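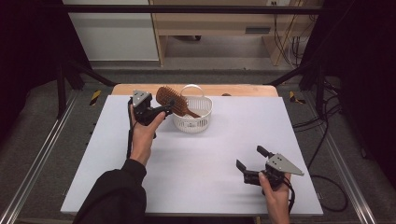
Basket bench, March, 4:42 p.m.

Hairbrush into small white basket, handle first. The basket is round enough to roll off a shelf and has one skinny loop handle, which gets in the way exactly as often as you'd expect from a handle. Barcode label still on. I keep meaning to peel it and then respecting it.

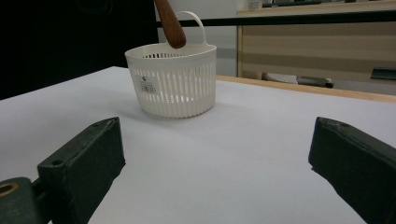

Notes on the brush

Reddish-brown wood, paddle type, pins with little ball tips. Handsome thing, better groomed than anyone on the Fundon bench. The oval back is easier to hold by than the pins, which splay every which way and 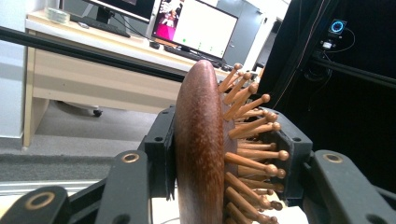
catch on whatever they meet. Keskinen shelf gets the basket when we're done. Still owe Plamomberg a comb.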